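I've been doing the books for a small grill shop called Grillilus for six years now, and every February I get the same questions from people starting something of their own. Putting my answers in one thread so I can link to it. I'm not a CPA. This is just how I keep records.

1/ Open a separate bank account before you sell anything. It can be a plain free checking account. If you buy propane for the business and dog food for yourself on the same card, you'll be sorting it out at 11 p.m. in tax season. I did that my first year and I still remember the dog food.

2/ Pick one place for receipts. One. I use an accordion folder with a pocket for each month. My sister uses her phone and a shared folder. Both work. What doesn't work is the glove box plus the kitchen drawer plus your email.

3/ Write on the receipt the day you get it. What it was for, which job, who paid. Use pencil on thermal paper, pen smears on the shiny kind. Thermal receipts also fade. If it's a big purchase, scan it or take a photo that same week. We had a receipt for a used display case that was blank by fall.

4/ Bank statements are not receipts. A statement says you spent $18 at a hardware store. It doesn't say if it was hinges for the shop or a birdfeeder. Keep both.

5/ Set aside a fixed time. Mine is early morning, before anyone calls. I clear off, make coffee, enter everything from the week, and match it to the bank. Most weeks it takes less than an hour. If I skip two weeks it takes an entire morning and I make mistakes.

6/ You don't need an office for this. You need a flat surface where you can spread paper out and leave it for an hour. I do mine at a white table against a white wall. 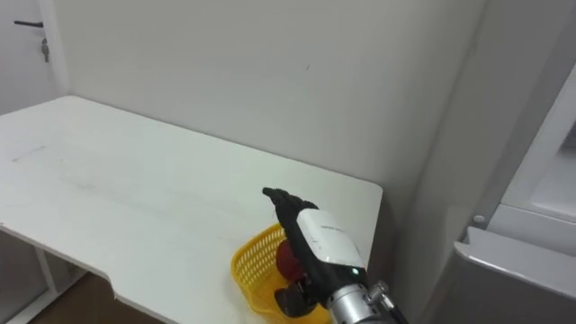

Pongsak Rungrueang replied that a weekly session is too often for a one-person business, and that he enters everything once a month and has never had a problem. Fair enough. If you have a handful of transactions, monthly is fine. We have vendors who bill weekly and one who bills whenever he feels like it, so monthly would bury me.

7/ Software. People always want a name. I used a spreadsheet for the first two years and it was fine. Then I moved to Grerkel because it pulls in the bank feed. I like it okay. The reports are ugly and the search is slow. If your spreadsheet balances and you understand it, stay there until it hurts.

8/ If you do use a spreadsheet, the columns I'd start with: date, vendor, amount, category, how paid, note. Keep the categories short. I had 17 at one point and couldn't remember the difference between "supplies" and "shop supplies." Neither could the tax preparer.

9/ Match your totals to the bank every month, to the penny. If you're off by a small amount, find it anyway. One time I let a little difference go and it was two large errors going in opposite directions. A deposit had been entered twice and a payment to Nogueira, our charcoal supplier, had never been entered at all. The payment was $2,573. That was a bad phone call.

10/ Sales tax isn't your money. Move it out of checking when you match the month. I have a second account just for that and I don't look at it between filings. Rules on what's taxable and how often you file are different in every state, so look up your own.

11/ Same with income tax. Ask a preparer what percentage to hold back, based on your own numbers. Don't take a percentage from a stranger's thread, including this one.

12/ Mileage. Keep a small notebook in the car. Date, where, why, odometer at start and end. I drive to the Kurinport warehouse a couple of times a month and those trips add up. Rebuilding a year of mileage from memory in April is miserable, and it won't look good if anybody asks for it.

13/ Cash sales get written down the same day, even the tiny ones. We had a table at a street fair and took cash in an apron pocket all afternoon. I counted it that night and had no idea which part was tongs and which part was the change we'd started with. Now the starting cash goes in an envelope with the amount written on the outside.

14/ Invoices: number them in order and don't skip. Put the due date on there as an actual date. "Net 30" gets you a lot of people who say they didn't know when the 30 started. Send the reminder the day after it's late. Be polite and short.

15/ How long to keep things depends on what they are. The IRS website has a page on it, and your state may have its own rule. I box up each year, write the year on two sides, and stack them in the hall closet.

16/ A few people asked about hiring someone. I'd say do it when you've been behind for two months in a row. Even then, keep looking at the bank statement yourself every month.

Will try to get to the payroll questions later this week. Those are going to be a separate thread, there's a lot in there.

Contact | © Grillilus | Back to top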